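How I record cleanup demos for a two-armed robot (and what I'd skip next time)

I've been getting questions about the trash pickup policy we trained on Skuma, so I'm writing up the whole recording routine in one go. It's the boring half of robot learning, and it's also the half that decides whether the other half works. If you've already got arms you can teleoperate and some way of logging camera and joint data together, you can copy most of this.

Quick background. Skuma is our two-armed setup with a black multi-fingered hand and a head camera. Manalo is the recorder Ivar Eide wrote for it. Our final set had 1,321 demos in it, and I drove a painful share of those myself.

1. Pick one task and write it as one sentence

Mine was "pick up the wrapper and drop it in the bin." That sentence goes into every episode as the label, word for word. I started out typing it fresh each time, and ended up with "trash," "garbage" and one "garbge" in the same folder. Have the recorder fill it in for you!

Then decide where an episode starts and stops. Ours starts with both arms parked and stops when the hand is back clear of the bin with the fingers open. Bendik Holmgren wanted to stop the moment the wrapper left the fingers, which saves a bit of time per demo, but our early policy trained that way would let go and then just hover there. So now we always record the retreat.

2. Drive it slower than feels natural

Grasping crumpled stuff is forgiving, you can be pretty sloppy and still get hold of it. Letting go is the fussy part. I bring the hand right over the opening, stop for a beat, and only then uncurl the fingers.
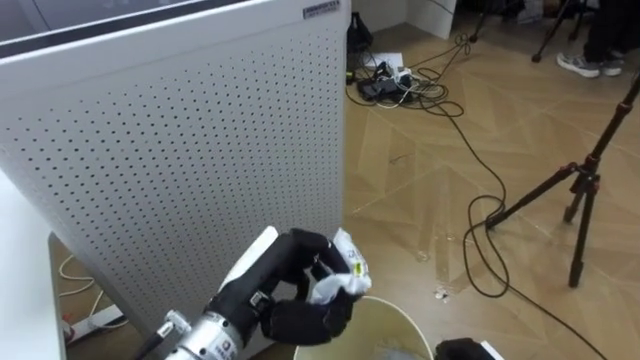
Wrapper in the fingers, lined up over the bin.

That little stop matters more than I expected. Without it the release gets smeared over a bunch of frames while the arm is still moving, and the model learns to open its hand somewhere in the general neighborhood of the bin. Count "one" in your head, then release.

A few driving habits that helped:

Keep your eyes on the head camera feed, and don't peek at the real robot. If you can see something the camera can't, you'll use it, and the policy never gets to.

If you fumble, recover and keep going. A regrasp is useful data. If you fumble and then sit there thinking about lunch, throw the episode out.

Swap drivers every hour or so. Bendik and I have very different wrists, apparently, and the mixed data did better than either of us alone.

3. Change the room on a schedule

I move the bin after every 4 episodes. Small moves mostly, a hand's width this way or that, with a big one now and then. The trash gets changed more often: paper, plastic, flat, balled up.

What I don't do is tidy the background. Leave the chargers and the cables on the floor, leave the tripod, let people walk through. Our first batch was recorded in a very clean corner and the policy fell apart as soon as somebody left a bag out. Just keep the cords away from where you walk (I've unplugged the recorder with my foot, twice).

4. Add some pointing episodes

This was Ivar's idea and I thought it was a detour. We recorded a side set where the hand just reaches out with the index finger and points at a named thing in the room, with the name in the label. They're quick, there's nothing to reset, and they tie words to places. 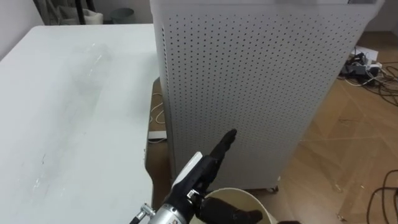 Venberg, February

The pointing label for this one names the big white cabinet with the holes in it. Same rules as before: start parked, reach, hold still, come back. I aim to get the fingertip close to the target without touching, and I hold it for a slow count of 3 so there's a decent run of steady frames to pick from.

Watch your other fingers while you do it. It's easy to get the index finger looking great and forget what the rest of the robot is up to.

5. Review the same day

Manalo dumps everything into a folder and makes a sped-up preview of each episode. I go through those before I go home, with three keys: keep, toss, ask Ivar. Don't let it pile up. I once left 1,000 episodes for "later" and it took me most of a week, and by then I couldn't remember why half of them looked strange.

Things I toss: dropped camera frames, wrong label, driver clearly distracted. Things I keep even though they look ugly: slow approaches, second tries, a wrapper that catches on the rim before it falls in.

6. Train early

Do a short run once you've got a small set, well before you think you're ready. We use Unus for this, our own little training script, and it's how we caught the missing retreat. You'll find out what you forgot to record while the arms are still set up and everybody still remembers how to drive them.

Next up for us is two-handed stuff, with one arm steadying the bin while the other drops. I'll add the settings file to this page once Ivar has cleaned it up.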